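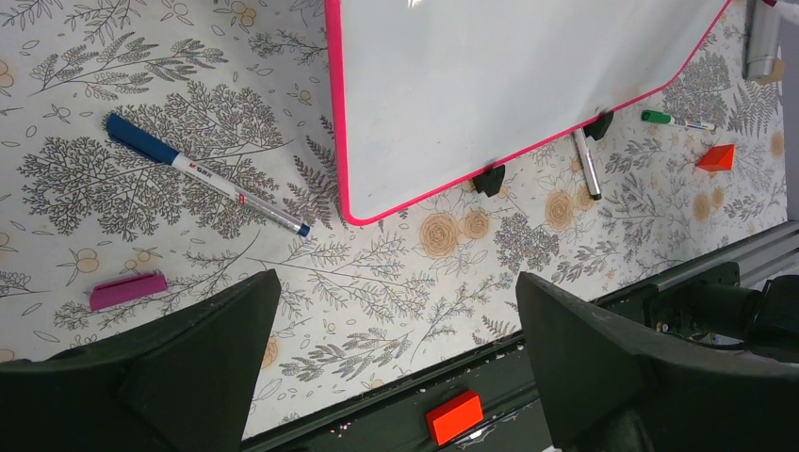
Kenta Chiba says the Karik is too loud and that anyone who buys it for a small case is going to regret it by the first warm day. He left that under my last cooler post, and I'd already ordered one by then, so thanks for that, Kenta! I've now had it running in my main desktop for long enough to have an opinion, and I think he's half right.

So, the Liruvora Karik is a single tower CPU cooler with one fan, four heat pipes and a black top plate with the logo stamped in it. No lights anywhere. I got mine from Softić, who had it cheaper than everyone else and shipped it in a box inside a box inside another box, and it showed up without a scratch on it.

Installation

The instructions are one big folded sheet with tiny drawings, and step four shows the bracket the wrong way around for my socket. I put it on like the drawing, wondered why the screws wouldn't line up, took it off again, and then found a little slip of paper at the bottom of the box saying step four was wrong. Put the slip on top, please! Once the bracket is on the right way it's easy. The two main screws are captive so you can't drop them into the case, and you get a long screwdriver that reaches down past the fins. It's not a great screwdriver but it's magnetic and I've kept it.

The fan hangs on with wire clips and they are stiff. I cut my thumb on the second one. You can pull the fan up a bit if your memory is tall, which mine is, but then it sits higher and you need to check your side panel. Mine closes with hardly any gap left. If your case is narrower than a normal mid tower, measure before you buy it, don't go by the pictures on the store page.

You get a small tube of thermal paste with enough in it for two goes, maybe three if you're careful. I used my own the first time and theirs the second time and couldn't tell any difference.

Noise

OK, this is where Kenta and I agree up to a point. The fan goes from 500 rpm to 3,000 rpm, and 3,000 is silly. It sounds like a hair dryer in the next room. If you plug it in and leave the board on its default settings it will shoot up to full speed every time you open a browser with a lot of tabs, then drop, then shoot up again, and it's the up and down that gets on your nerves more than the volume. I came close to sending it back on the first evening.

But go into the BIOS and make a flatter fan curve and it's like a different product. I have it sitting at 500 when I'm writing or watching something, and down there I can't hear it over the hard drive. Under a heavy load I've capped it well below the top speed and the temperatures only went up a few degrees. Denise Hebden suggested adding a delay to the ramp as well (most boards have this, sometimes it's called step up time) and that got rid of the last of the jumping around. Thanks Denise!

Does it cool

Yes, well. My old cooler was the one that came free with the processor, so it wasn't hard to beat, but I was still surprised. Rendering the same video clip used to take 23 minutes because the chip would get hot and slow itself down partway through. Now it stays at full clock the whole way and I'm done noticeably sooner. My benchmark score is 2,317, which is the best I've had from this machine, and I've never gotten that twice in a row before. Festamance is the only game I play much, and it used to stutter in the big market area. It still stutters a little, so I guess that one's the graphics card.

Things I don't like

The fan cable is short. If your header is at the top left of the board you'll be fine, mine is over by the memory and I had to run it across the front where you can see it. There's no second set of clips in the box either, so if you want to add another fan on the back you have to order the clips separately, and Liruvora's own store has been out of them every time I've looked. Nigel Penrose asked me whether ordinary clips from another brand fit. I tried one pair I had in the drawer and they didn't, too wide.

Also the top plate picks up fingerprints like crazy.

Would I buy it again? For a normal sized case, yes, if you're willing to spend ten minutes in the BIOS. If you never want to open the BIOS, get something with a slower fan. I'm giving it four out of five, and it loses the one for the instructions and the clips. I'm going to try it with a different fan in December when I have some time off, and I'll add the temperatures here when I've got them.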